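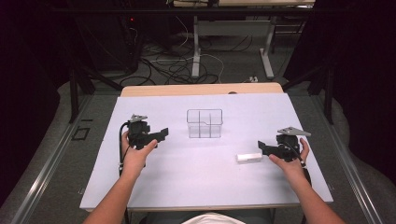
Trorngate hand-held gripper pair, used with the divided clear box from the sorting task.

Trorngate Gripper Pair for School Clubs

Item 168 – sold as a pair (left and right)

The Trorngate pair is made for student teams who want to record a hand task first and program the robot arm later. The student holds one gripper in each hand and does the task on the table. The jaw moves when the fingers close on the grip, and the position of the jaw is saved together with the time.

We developed the pair with the Plerness robotics club, where students from age 13 use it every week. The club leader, Attila Mészáros, asked us for a handle which is also comfortable for small hands, and for a body that can be opened with one common screwdriver. Both wishes are now in the standard version.

What is in the package
Left gripper and right gripper, black plastic
Two gray triangular mounting plates, already fixed on top
Two black cables
Spare finger tips, one set
Printed task book "Jakab", English edition

Technical data
Jaw opening: 90 mm
Power: by cable, no battery inside
Connection: USB, one port for each gripper
Memory in the recording program: up to 3000 recordings for one project
Suitable for: left-handed and right-handed students

First task: sort into the box
The task book starts with a simple exercise. Put a clear box with compartments in the middle of the table and one small white block next to it. The student takes the block with the right gripper, holds the box still with the left one, and places the block in the compartment which the teammate has called. After some good recordings the team changes the position of the box and repeats. Please use a plain, light board under the objects – dark boards give weaker results in the recording program.

The cables should hang freely behind the hands. Do not wrap them around the wrist. Before each recording, open both jaws completely and wait for the short sound from the computer.

For the Clellstead student contest
The pair is allowed in the two-hand class of the contest in September. Teams may change the finger tips, but not the mounting plates. Orders for contest teams should reach us by Fri 23 April, so we can send all packages together.

Delivery and repair
We deliver to schools and clubs on invoice. If a finger breaks, please write to us with the item number and tell us which side it is, left or right. Single grippers can be ordered as a replacement by customers who already own a pair.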